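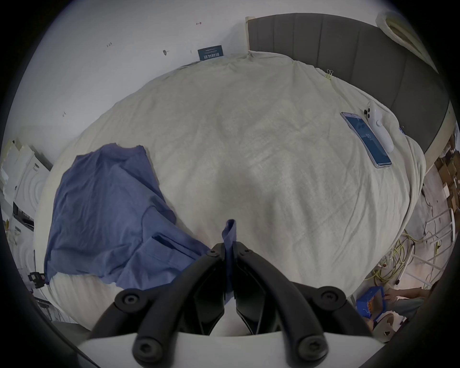
Elogio de la ropa sin planchar

Tengo 34 años de matrimonio a mis espaldas y creo que, si sumara todas las tardes de domingo que pasé delante de la tabla, me saldría un verano entero, con sus siestas y todo. Mi madre planchaba hasta los paños de cocina, y yo heredé la costumbre sin preguntarme nunca si me gustaba – y no, no me gustaba nada.

El que me abrió los ojos fue Uwe Oltmanns, un vecino de cuando vivíamos en Belar, que iba a trabajar con la camisa tal como salía del tendedero y era, con diferencia, el hombre más elegante de la escalera. Una vez le pregunté si no le daba apuro y me contestó que las arrugas se van con el calor del cuerpo antes de las diez. Yo no lo he comprobado del todo, pero desde septiembre hago lo mismo y en la oficina siguen saludándome igual.

Sigo sacando la plancha para bodas y entierros, que una cosa es la comodidad y otra el respeto. Lo demás lo sacudo bien, lo cuelgo derecho y me voy a pasear 2 horas con mi marido, que ya iba siendo hora.

Usamos cookies para mejorar su visita. Aceptar | Configurar

© Helis | Contacto | Volver arriba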